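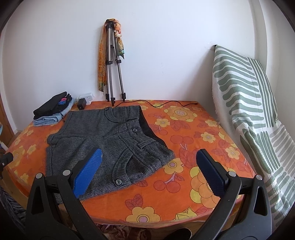

When the gripper wouldn't let go

I was folding clothes on a Sunday, 5/1/22, and I wasn't folding them with my hands. I was using a gripper, the sort you hold and squeeze so that two long fingers close up at the front. My job is helping robots learn to fold, and the way we do it is that a person does the folding with a gripper first, over and over, and the robot learns from that. So yes, some Sundays I get paid to fold shorts on a bed!

I'd done plenty by then. I picked up a corner, squeezed, lifted, laid it over, let go. Only this time I opened my hand and the fingers stayed shut. The cloth was still pinched in the middle. I wiggled it. I gave it a little shake (don't do that, I'll tell you why in a minute). Nothing moved at all.

Have you ever had a zip stuck in your coat, and the harder you pulled the worse it got? It was just like that.

So what had gone wrong?

A gripper like mine has two arms, and each arm turns on a pivot. A pivot is a pin that something swings round, like the one in the middle of a pair of scissors. If you look at scissors you'll see a little round screw or rivet there. My gripper has silver screws doing that job, one on each arm. At the ends of the fingers are the pads, which are bumpy so that cloth doesn't slide off.

A long thread had come loose from something I'd folded earlier. It had gone round and round one of the pivots, under the head of the screw, where I couldn't see it. Every time I squeezed, it wound a bit tighter. In the end there was so much of it in there that the arm couldn't swing back.

Engineers call this a jam. (No toast, sorry.) A jam is when something gets in the way of a part that needs to move. Bike chains jam, printers jam, and so do kitchen drawers if you put the big whisk in the wrong way up.

Why I shouldn't have shaken it

I rang Dace Grīnberga, who looks after all our grippers, and the first thing she asked was whether my fingers were anywhere near the pads. They were. I'd been trying to pick the cloth out with my other hand, which was silly of me. When a jammed thing comes free it can move very fast, and it'll pinch whatever is in the middle. Shaking can set it off too.

She told me to put it down flat, hands away, and breathe. Then she had me turn the screw on the stuck arm a tiny bit with a screwdriver until it was loose. Snap! The finger jumped open. I was very glad my thumb was somewhere else.

After that I pulled the thread out with tweezers. It was 11 centimetres long, and it was as thin as a hair.

What about a real robot?

I can feel when something is stuck, because my hand tells me. A robot arm hasn't got a hand like yours. Its motor might just keep pushing, and a motor that pushes and pushes without moving gets hot. So a robot needs a rule, something like: "If I've told my finger to open and it hasn't opened, stop and call a person." Elba Urrutia writes those rules for our robot, which is called Zaline. She added a new one the week after my thread, and she tested it by tying wool round Zaline's finger on purpose. I got to tie the knots.

We changed what I do as well. Dace worked out that my gripper had done 2,000 squeezes since anybody last cleaned it. Now I stop after every 344 and have a good look round the pivots with a torch. It's an odd number, I know, but that's how many fit in one of our sessions.

If you've got a toy at home with moving parts and it gets stuck, switch it off first, keep your fingers out of the gaps, and fetch a grown-up before you go poking about. Then have a look for hair or fluff round the wheels. Toy cars are terrible for it. I found a whole nest in my nephew's, and we had to cut it out with nail scissors before the back wheels would go round again.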